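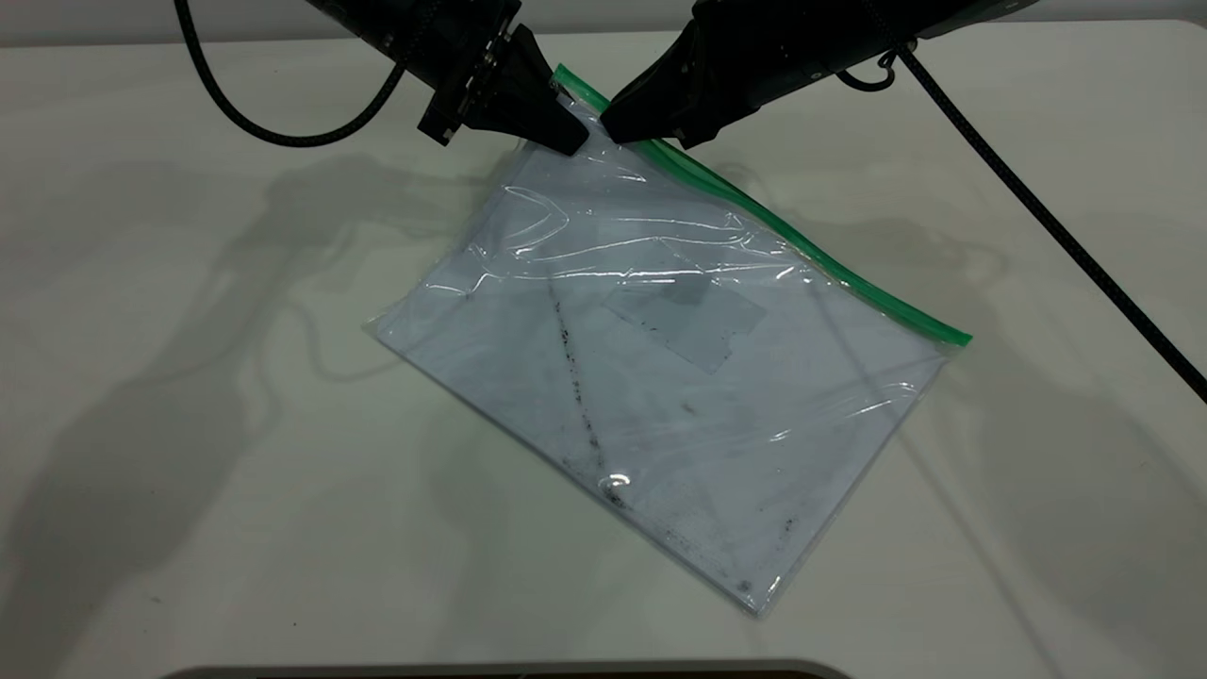
A zip-top bag with a bright green seal. The sheet inside has a patch of tape and a streak of dark specks on it.

Does a zip bag really keep everything in?

Grown-ups like zip bags. They put sandwiches in them, and buttons, and the small screws that came with the shelf. "It's sealed," they say, and everybody believes them. But how do you know that a bag is sealed? Did you check, or did somebody just tell you?

Let's be fussy about it.

What is the zip made of?

It isn't a zip like the one on your coat. There are no teeth and no little metal tag. Look closely at the strip along the top of a bag at home and you should find a thin ridge on one side and a groove on the other. When you press them together, the ridge pops into the groove and is gripped there. Some bags have two ridges and two grooves.

Often the strip is coloured. You may have heard that a coloured strip is stronger. We would like to see the proof of that. Colour makes the strip easy to find, and on certain bags the two sides are different colours that seem to mix when they are pressed together. Yellow and blue make green, for instance. That is a handy clue, but a clue can be wrong. A single crumb in the groove can hold a tiny gap open, and you might not spot any change in colour at all.

So what can get out?

It depends how small it is. A marble won't get through a gap the width of a hair. Sand might. Fine powder is better at escaping, and water is very good at it. Air is the best of the lot, and you can't even see it go.

This is why "it kept my pencils in" is a poor test. Pencils would stay in a bag with quite a bad seal. If you want to find out whether a bag is any good, you have to give it something difficult.

Why do dark specks show up so well on white paper?

Put pepper on a black plate and you will hardly notice it. Put the same pepper on white paper and every grain stands out. The paper hasn't made more pepper, though it can feel that way. White paper bounces most of the light back to your eye and dark grains soak most of it up, so you see the difference between them.

People who collect tiny things, such as seeds or sand from a beach, often use pale paper for this reason. Sticky tape is useful too. Press it on a dusty shelf, lift it, and some of the dust comes along. Does it pick up all the dust? No. Try a second piece on the same spot and see what you get before you believe anyone who says the shelf is clean.

And can you tell what the specks are just by looking? Not very often. Soot, pencil dust, ground pepper and plain old dirt can all look like black dots. If someone looks at a dark streak and tells you at once what it is, ask how they know.

Test it yourself

You will need a zip bag, a sheet of white paper, a spoonful of ground pepper and a bowl of water.

Fold the paper so that it fits in the bag. Sprinkle on the pepper, then run your finger and thumb along the seal from one end to the other. Hold the bag over a second sheet of paper and shake it gently. Any pepper on the new sheet? Check the corners of the seal first, as that is where it often fails.

Now tip everything out and wipe the groove. Close the bag with only air inside, push it under the water and squeeze. If bubbles come out, so did your air. The bag may have passed the pepper test and failed this one, which tells you something about the word "sealed".

Do it again with the same bag on Sunday, and once more after that. One go doesn't prove much. A bag might also get worse the more you open it, or it might not. We have our guess, and you shouldn't trust it until you have tried.

Keep plastic bags away from babies and pets, and never put one over your face.

More to read
Is the five-second rule true?
Why does sticky tape stop sticking?
Can you count 100 grains of rice without losing your place?
Do fridge magnets wear out?
Where does dust come from?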